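Timestamp skew between two wrist cameras, and what it did to my grasp labels

I spent most of March convinced that the grasp detector in Rashti was bad. Rashti is the perception half of our two-arm stack, Misance is the planner, and the two talk over a small message bus that Dean Naylor wrote before I joined. The detector takes a wrist image plus the gripper joint position and outputs one of three states: open, closed on nothing, closed on something. On thin walls it kept flipping between the last two.

Thin walls are a hard case for joint position alone. The fingers stop so close to fully closed that encoder noise covers the difference, so the image has to carry the decision. Low contrast between the object and the work surface makes this worse. White plastic over a white board gives the edge filter very little to lock onto. 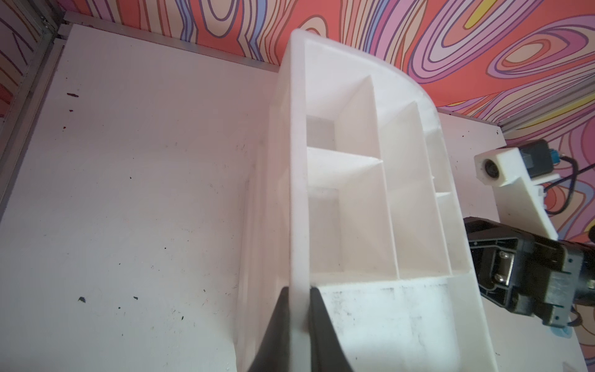 Wrist view, fingers on either side of the organizer's wall.

I pulled 1,000 labeled windows and plotted detector confidence against finger gap. There was no useful trend. Then I plotted it against gripper velocity at the time of the label, and the errors piled up on one side. Static grasps were fine. Anything within a short time of closing was a coin flip.

That pattern points at timing. The images were stamped when the host received them, and the joint states were stamped on the motor controller. I had assumed the bus corrected for this. It corrects for clock offset between the two hosts, which is a different thing, and leaves the camera pipeline delay alone. Measured over 600 closes, the delay had a median of 22 ms on one arm and 18 ms on the other. The medians would have been tolerable. The tail was not, and the tail got longer whenever the recorder was writing to disk.

The fix has two parts:

Stamp frames at the driver, before decoding, using the same monotonic clock as the joint reader.
Interpolate joint position to the frame time, and drop the pair if the gap between bracketing joint samples is too large.

The second part matters more for clear plastic. There the edge filter responds to reflections and to whatever is behind the wall, so the joint signal has to do more of the work, and it needs to belong to the same moment as the frame. 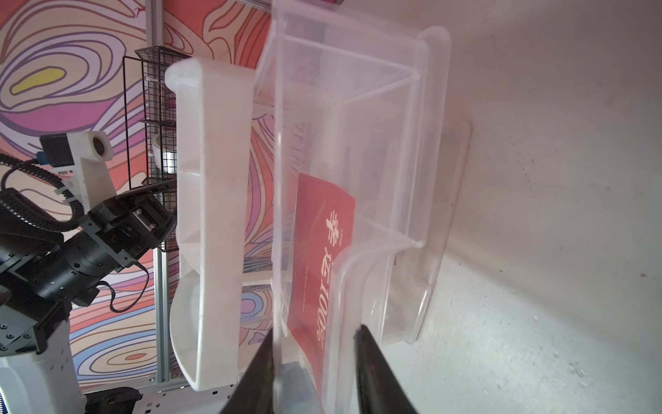 Rostam Bahrami wrote in after my last post to say that interpolation hides stalls: if the controller drops samples while the fingers are loaded, a straight line between two good samples looks like smooth motion. He would hold the last value and raise a flag. I tried it, and on short gaps I could not measure a difference. For long gaps he is right, and the drop rule now sets a flag that Misance reads before it commits to a lift.

With the new stamps the flips on thin walls are down to nearly nothing in replay. I have not retrained. The old labels were generated from the misaligned pairs, so they need to be rebuilt first, and the rebuild script is slow - it decodes every frame even when it only needs the header.
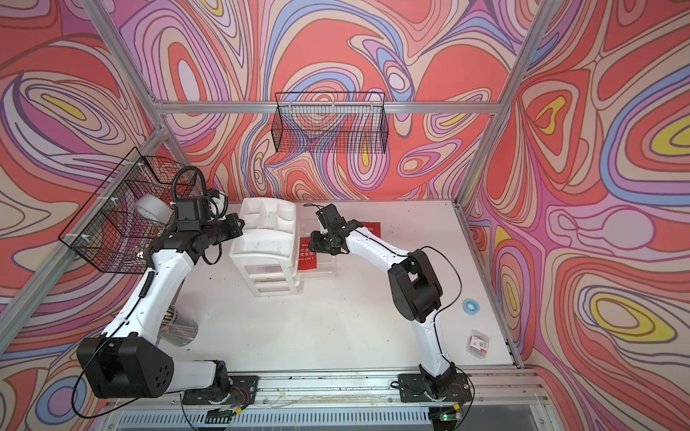

Why not trigger all the cameras in hardware and skip the interpolation? Our cameras have no trigger input, and replacing them would mean redoing the hand-eye calibration on both arms.

The driver patch is on the Rashti main branch. If you run an older recorder, set the stamp source explicitly in the config, as the default is still receive time for backward compatibility. The rebuild script is next, then a rerun of the velocity plot on fresh data.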